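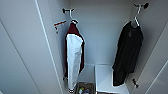

The jacket on its hook in the wardrobe.

Print this story | E-mail to a friend

THE GRURKBRIDGE JACKET

Koen Claeys had been dead for 3 weeks when Hrefna Skov drove over to clear out his room. The landlady let her in and went back downstairs to her radio.

Hrefna had brought four boxes. She filled one with books and another with shoes and papers, and then she opened the wardrobe. The jacket hung on the left, across from something black. It was maroon and white, the colors of the Grurkbridge rowing club, and she had not seen it since the summer they both turned nineteen.

She sat down on the bed.

The club had been a shed on the Hurker with a tin roof. There were six of them in it that year, and the jackets were ordered from De Graaf, the tailor on the square, who wanted his money before he would cut the cloth. Koen collected it. He went door to door with an envelope, and by October he had nearly 400 in it. Then the envelope was gone.

He said he had left it on the ferry. People believed him or they didn't. Hrefna's brother didn't, and said so in the street, and after that Koen stopped coming to the shed. The club folded over the winter. As far as she knew, De Graaf never cut a single jacket.

She got up and put her hand in the left pocket. There was a ferry ticket in it, too faded to read. In the right pocket she found a folded bill from De Graaf, made out to K. Claeys. One jacket, maroon and white, paid in full. The date at the bottom was eleven years after the envelope.

She read it twice. Then she went down to the kitchen.

"Did he ever wear the maroon one?" she asked.

The landlady turned the radio down. "Not out of the house. He brushed it, though. I used to hear him at it Sunday nights, before I got the carpet."

"Did he say what it was?"

"He said it was from a club he used to be in."

Hrefna asked if she could use the phone. She called her brother in Pirar and told him about the bill. He was quiet for a while, and she could hear his dog walking around on the tile.

"So he had money later on," her brother said. "That doesn't tell you anything about the first lot."

"No."

"What do you want me to say?"

"I don't know. I thought you'd want to hear it."

He said he was sorry Koen was dead. He asked about the roads, and she told him they were clear as far as the bridge. 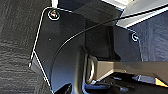 Black metal and a round screw head, close up.

She went back up and finished the papers. Most of them were gas bills. One was a letter to the club, addressed to all of them by name, which began by saying that he had gone back and asked on the ferry again. It stopped halfway down the page. He had not signed it.

She put the letter in her bag with the bill. The books went to the car first, then the shoes. On the last trip she took the jacket off its hook, hanger and all, and carried it down over her arm.

"That's coming with you, then," the landlady said.

"If it's all right."

"It wouldn't fit anybody here."

Hrefna laid it flat on the back seat. It was getting dark over the river. She drove past the place where the shed had been, which was a parking lot now, and took the road to Pirar.

Print this story | E-mail to a friend
6 comments | 4 shares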